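My aunt Larasati Liem had bet me 26 dollars that the arm would never do a chip swap before I retired. She says the same about laundry, by the way - a machine that can fold a fitted sheet, she'll believe it when she sleeps on it.

I'd been at Prerisitz for 8 years, fixing old desktops, and I figured my money was safe. Then July came and they asked me to sit with the thing and keep notes.

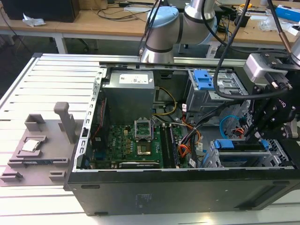
So I sat. I drank my coffee and wrote down every little twitch, and by noon I was rooting for it like it was my nephew at bat! Up to 200 tries, the boss said, then we talk.

Larasati called at six. "Well?" she said.

"Ask me tomorrow," I said, and pulled my chair in closer.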